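Reading time: 2 min

I have spent most of this week teaching a machine to pick up fruit, a skill I had until now considered beneath comment. The work came through Todorex, who pay by the session and send a very long PDF. You hold a gripper in your hand, squeeze it as though it were a pair of salad tongs, and do the job over and over so that the robot can learn from your example. My mother would have views on my example.

The target was 220 good goes. By the end of Tuesday I had 55, plus 16 thrown out for "hesitation", which is a hurtful thing to be told about an orange.

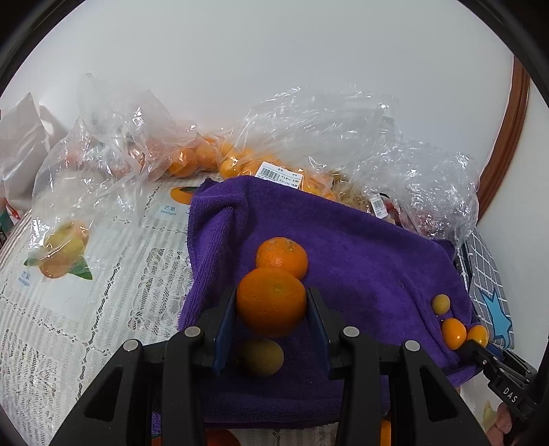 Big orange, firmly held. Purple towel, model's own.

Small fruit is far worse. A big orange more or less volunteers, but anything the size of a grape needs you to creep up on it and close the fingers slowly, and by then your wrist has started to wobble. The PDF says to move "naturally". I have never moved less naturally in my life, and I once did country dancing at Farkenthorpe village hall.

What I hadn't expected was how bossy I'd get. I now notice how other people lift things. A man in the greengrocer's went at a melon from completely the wrong angle yesterday and I had to go and look at the leeks.

I'm up to 126. Tomorrow I start on the second section, putting everything back in the bag, and the PDF gives that nine pages.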